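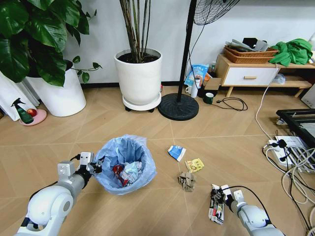
Paora McKinnon wants the wrappers off the floor before anybody talks about new bins. Pick it up first, he told Monday's tenants meeting at Urnlow, then argue over who buys what.

Urnlow tenants tackle snack litter, lounge to get weekly tidy

9 September 2019
By Hae-won Shin

ARERSIDE - Snack wrappers, balled up paper, more snack wrappers. That was most of the talk at the Urnlow building last night, where residents voted to start a weekly tidy of the ground floor lounge.

First one is tomorrow at 7. Should take 30 minutes, less if people show up.

The lounge has the tile floor, the big leafy plant in its tall white pot, the fan. Nice enough room. Trouble is what gets dropped in it. Wrappers land next to the bin and stay there, several tenants said, and by the weekend they've drifted under the chairs.

New rules, taped up by the mailboxes this morning:

Trash goes in the bin, not near it. Bag gets changed when its full, and whoever ties it off puts in a fresh one. Chip bags and candy wrappers are regular trash, they do not go in recycling. Clean paper does. Food left overnight gets tossed.

Plants stay put. Whoever waters them should check the soil first, one tenant said two people had been doing it on the same days.

Fan cord also came up. It runs across the floor and a woman from the second floor said she has caught her foot on it twice. Building will look at moving the fan nearer to an outlet. No date given.

Money was the short part. The building has $130 left for lounge supplies this year. Bags, spray cleaner and a second bin would come out of that. A quote from Skeltdale for a full cleaning service came in at $900 and was voted down in under a minute.

McKinnon voted for the tidy but against the second bin. He said one is plenty if people bend down. The bin question comes back in November, along wth the carpet on the stairs.

Gloves will be left out by the door. Kids welcome with an adult.

Comments

Lu: Good. Sat down there Saturday and had a candy wrapper stuck to my shoe all the way home.

thirdfloor_back: second bin by the door please. people eat on the way out

Marge T.: Who do we see about the fan cord? I asked in the spring too.

thirdfloor_back: @Marge front office, they have a form

Last updated Tuesday, 9:40 a.m. Corrects the start time for the tidy.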